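Workbench notes, dual-arm kitchen task
September 14, 2021

Purpose today: get the house rules for simulated tabletop episodes into one place before the Koltuton set goes any further. We have been working from three text files and a lot of remembering. Where a rule below disagrees with one of the old files, this one wins until somebody writes a newer entry.

State of things first. The Koltuton set stands at 4000 planned episodes. Of those, 2248 are recorded and 1091 have been through review. Review is the slow part and most of the hold-ups come from arguing over cases the rules didn't cover. Went through the reviewer comments this morning and nearly all of them fall into the headings below.

Words we use

Episode: one run from reset to end flag, including the idle part at the start. The idle part stays in. Lulla trims it on import and we had two weeks of people thinking the recordings were short.

Reset: the moment objects have been placed and physics has been stepped until everything is still. Not the moment the scene file loads.

Rest pose: both hands open, fingers up, nothing in either, no contact with the counter or with any object. Old file two says "arms parked", which different people read differently. Stop using "parked".

Target: the object named in the instruction. Everything else on the counter is a bystander, including whatever the target is standing on. There was a long comment thread about whether a board under a target is a bystander. It is, unless the instruction names it.

Layout rules

1. Every object must be at rest at reset. Linear speed under the threshold in the config for one full second of simulated time. Do not raise the threshold to get a layout through. If a round item keeps creeping, move it or turn it.

2. No interpenetration at reset. Run the overlap check after settling, not before. Before settling it passes almost anything, as the placer drops things from a small height.

3. Stacked objects count as a pair. If something stands on a board or a plate, the seed file has to record both, with the lower one first. Reloading in the wrong order drops the upper object onto bare counter and then the board lands on it.

4. Near-contact between bystanders is allowed. Fruit and veg touching on a plate is fine and is useful to us. Near-contact between a hand and anything is not fine. Minimum clearance is in the config under hand_gap and it applies to all finger links, thumb included, not only the palm.

5. Background objects at the far edge of the counter may be partly outside the view. Targets may not. A target has to be fully inside the view at reset, and its label has to come from the asset name in the seed, never from what the annotator thinks it looks like.

6. A plate or bowl may run out of view provided it isn't the target and provided the thing the instruction wants put on it can still be seen to land. That second half is new. It is a judgement call and the reviewer makes it, not the person who recorded.

7. Leave clear counter. The old rule said "enough", which was no use. New wording: the instruction must be doable without moving a bystander first, unless moving it is part of the instruction.

Hand rules

8. Both hands start in rest pose even when the instruction only needs one. The unused hand stays there for the whole episode. Drift of the unused hand was the single most common reason for rejection in the last review batch. It sags when the controller gets no command, so send it a hold command at every step. An empty command is not a hold.

9. Joint limits in the simulator are to be set inside the limits on the Lahtinen data sheet, with the margin we agreed in February. Don't take the margin off for a difficult grasp. If a grasp needs the last few degrees of a joint, the layout is wrong or the approach is wrong.

10. Speed caps apply to the whole arm, not only the wrist. We had been checking wrist speed and letting the elbow do what it liked. On the real cell that would trip the zone monitor at once.

11. Crossing arms: not allowed in the Koltuton set at all. The left hand takes what is left of the centre line, the right hand takes the rest. If the move has to cross, do a handover over clear counter. Handover episodes get their own tag.

12. No pinching an object against a bystander to steady it. It works very nicely in simulation and would break crockery on the bench.

Wording of instructions

13. One verb for one action. "Put" and "place" had been used as if they differed and they don't. Use "put". Use "hand over" only for rule 11.

14. Name the object plainly, by kind, plus colour if there are two of a kind. Don't use position words for an object that is the only one of its kind on the counter. "The can" is enough when there is one can.

15. Left and right are the robot's left and right. The main view happens to agree with that, the side view does not, and several instructions were plainly written from the side view. I've searched the instruction list and marked the suspicious ones for a second look. Haven't changed any.

16. An instruction must not ask for something the scene can't do. If the asset has no moving parts, don't ask to open it. Sounds obvious, but there are open commands in there for solid props.

Recording and logging

17. Log the seed, the config hash, the asset pack version and the controller version with every episode. Missing any one of these is a rejection with no discussion. Episode 1051 has no asset pack version and can't be reproduced, and I have pulled it. The number stays retired so the index doesn't shift.

18. Keep failed episodes. Mark them failed, give a reason code, store them in the same place. Do not re-record over them. Zeltent overwrites by default if the name matches, so switch that off in your local settings and check it after every update, as it comes back on.

19. Contact logs on for all finger links. They make the files bigger. Leave them on anyway, half the review questions can be settled from the contact log without watching anything.

20. Reason codes: D for dropped, M for missed, B for bystander disturbed, J for joint limit, S for speed cap, T for timed out. If two apply, give both, in the order they happened. No free-text codes. "Weird" is not a code.

Checks at reset

The reset view is saved for every episode and the reviewer looks at it before anything else. Order of looking, so we all do it the same way: hands, then target, then what the target is on, then bystanders, then clear counter. Whole thing should take less than a minute.

Used the marble counter layout to try the order out. The hands are open and raised, one either side, nothing held. Red can upright on the cutting board, so rule 3 applies and the board goes first in the seed. Pepper and orange nearly touching on the plate, allowed under rule 4. The right hand is close to the orange without contact, so the number to read is the gap in the log, on every finger link. The plate runs out of view at the front: fine for "put the can on the plate" only if the reviewer is happy under rule 6. Plenty of bare marble between board and plate.

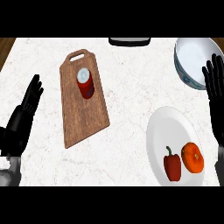
Review procedure

Two passes. First pass is the automatic checker: settling, overlap, hand gap, logged versions, joint limits, speed caps. Nothing goes to a person until it is through this. Second pass is a person, and never the person who recorded it.

The reviewer gives one of three results: accept, reject with code, or query. Queries go in the shared sheet with the rule number they are about. A query with no rule number means there is a gap in the rules, and those are the ones I want to see. Please don't settle them privately and carry on.

If the checker and the reviewer disagree, the episode is held. Don't edit the checker to agree with you. Two of the thresholds had been changed that way with no entry anywhere and I have put them back.

What carries over to the bench

Rules 8 to 12 are there for the real cell as much as for the simulator, and the same config file should feed both. At present it doesn't. The bench has its own copy with older speed caps. They are lower than ours, so it's safe, but timings don't match and the comparison plots are misleading. Until the files are merged, don't put simulated and bench timings on the same axis.

Nothing in a passed simulated episode counts as clearance to run the move on hardware. The bench needs its own risk sheet, the guard closed, first run at reduced speed, one person at the stop. An accepted episode gets you permission to write the risk sheet and that is all.

Open points

Hand gap near curved surfaces. The checker measures to the collision mesh, and for the bowls that mesh is coarser than what gets drawn, so it can report less clearance than you'd think from looking. For now trust the checker.

Whether rule 6 should have a number. Tried writing one in terms of visible plate area and it gave silly answers for oval plates. Left as judgement.

Rule 11 makes a lot of layouts need a handover. May want a cap on how many of those we take or the set will be lopsided.

Rule 14 and fruit. Orange or mandarin depends on who is typing. Use the asset name for the label as per rule 5, and let the instruction say "the orange" in all cases.

To do

Merge the bench and simulator config files, keep the lower speed cap in each case.
Add the unused-hand drift check to the first pass.
Second look at the left/right instructions marked in the list.
Take the open commands for solid props out of the instruction list.
Rerun the checker over the reviewed episodes with the restored thresholds, list any that change result.
Move the three old rule files to the archive folder and put a pointer to this entry in their place.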